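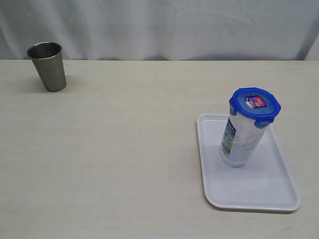 December
Minutes by Meenakshi Lodhi

Wagner Conceição reported on season two of Stillodwood, the teen drama streaming on Kindaslow. The distributor says the hospital episode was toned down after complaints from parents. Meenakshi has watched both cuts and could find 3 changed lines. She said the new set talk is just as thin – a creased pale cloth behind a bare tabletop would do for most of those interview scenes, and the writing would be no better or worse for it.

Wagner read out the viewer poll: 2089 replies, 39 of them from under-18s. Meenakshi asked how that backs the claim that "teens love it." No answer yet. Hebden to be asked for the full numbers.

Lallden screening moved to 8 p.m. Warning card to be shown before the episode, wording not agreed. Wagner doubts anyone reads them.

Review of episode four held over.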